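Filed under: Reports / Recreational Mathematics / Outreach

Citside Number Circle: Progress Report to the Jayawardena Fund, through August

Prepared by Anwara Sheikh

The grant pays for two pieces of work: the search for long aliquot sequences, and the evening problem sessions at Etden. The search is on schedule. The sessions started late and have caught up.

An aliquot sequence begins with a whole number and replaces it with the sum of its proper divisors, again and again. Start with 10 and you get 8, then 7, then 1, and it ends. Start with 6 and you stay at 6 forever. Some starting values grow so large that each step needs a hard factorization before the next can be done.

Prasanna Hettiarachchi rewrote the part of our code that hands out factoring jobs. The old version sent the same number to two machines when one was slow to answer. The new one keeps a single list on the Rakthorpe server and checks it before each job goes out. Our longest open sequence has now reached 1,269 steps. It has not ended or entered a cycle. Every step has been checked by multiplying the factors back together and redoing the divisor sum.
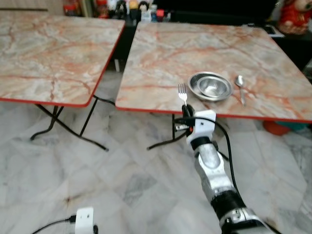
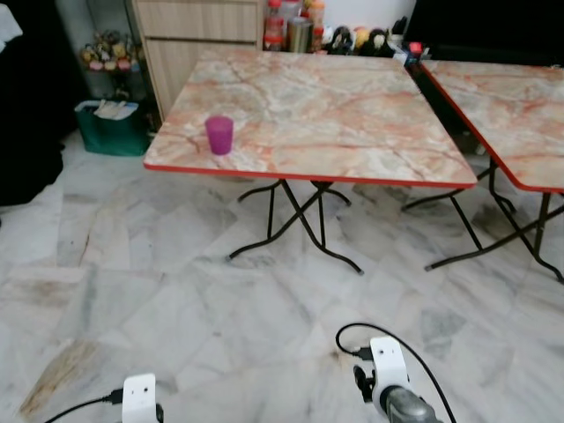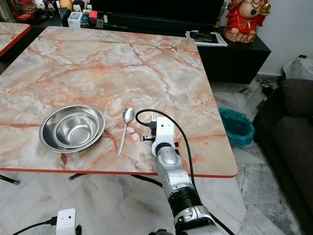
Square tables with a marble pattern and red edging

The Etden sessions cover divisors, perfect numbers, and amicable pairs, at a level that needs only multiplication. We dropped the planned talk on modular arithmetic after the first evening ran over, and gave the time to problem solving in pairs. The problem people stayed with longest was about nesting: given a set of round bowls, one inside another like the two steel ones on the table beside the spoon, how many different stacks can be made if any bowl may be left out? Most groups listed the cases by hand and saw the doubling. A few went on to ask what changes when two bowls are the same size, and we have added that to the worksheet.

Spending is within budget. The one change is that money set aside for printing went to server time at Rakthorpe, as agreed with the fund by email.

Still to do: write up the checking method, post the factor tables in a form others can download, and finish the worksheet answers. Prasanna will also test a faster routine for removing small factors. We are not asking for an extension.

Related items
Amicable Pairs: Worksheet and Notes
How We Check a Factorization
Citside Number Circle: First Report to the Fund
Etden Evening Sessions: Topics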